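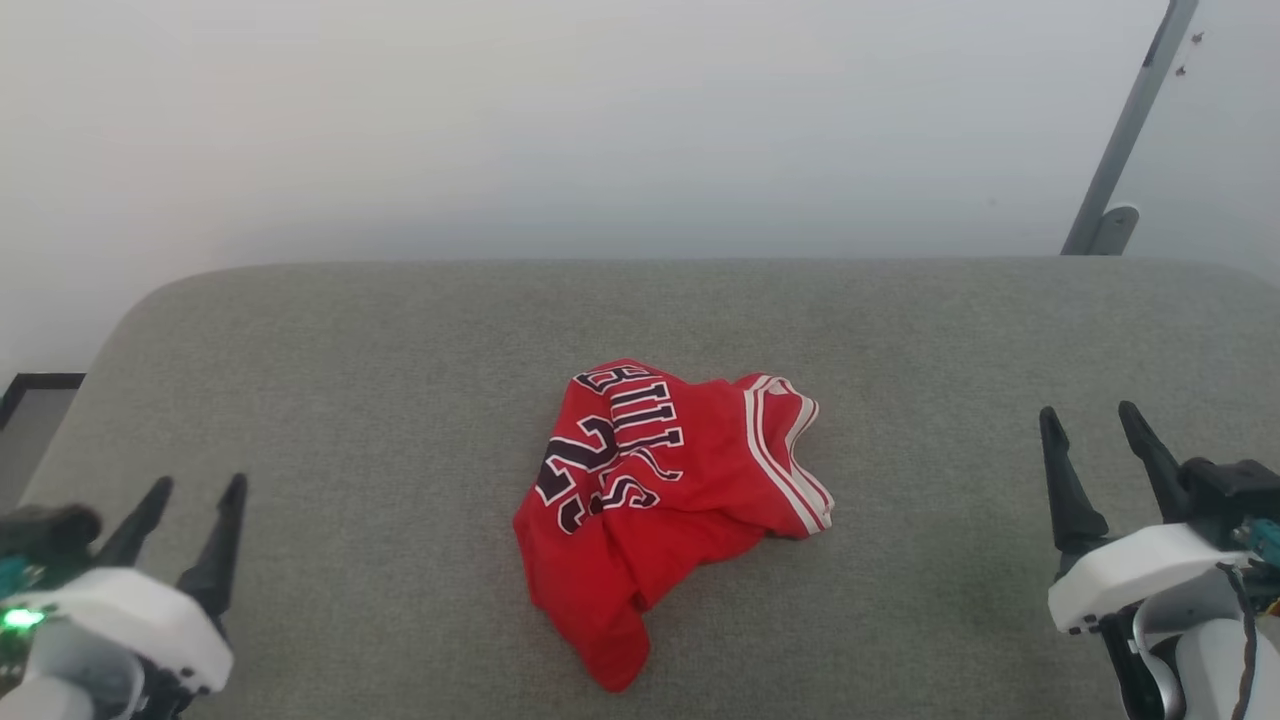
The Wanberg Youth Sports Association has opened its annual uniform collection, which will run through the end of November. Families are asked to look through closets and gym bags for jerseys and shorts that are no longer worn. Replica jerseys such as a red one lettered "BULLS" are accepted along with team uniforms, and garments do not need to be folded or pressed. Last season the collection brought in 2000 items, and the association has set a goal of 4000 this year.

Donations may be left at the Mayrhofer Hall entrance until 8 p.m. "Mesh fabric should be washed cold and air-dried before drop-off," said Marlies Imhof, equipment coordinator. Items with torn seams will be repaired before distribution. 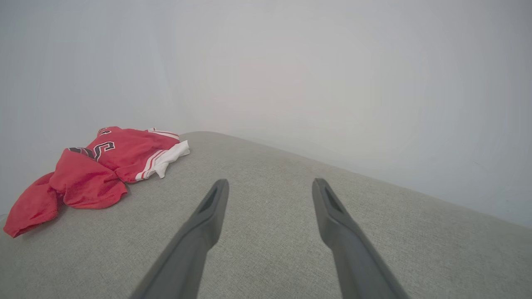

*A red jersey with black numbering outlined in white.*

Each household may request up to 2 uniforms. Requests should be directed to Luzius Sutter at the association office.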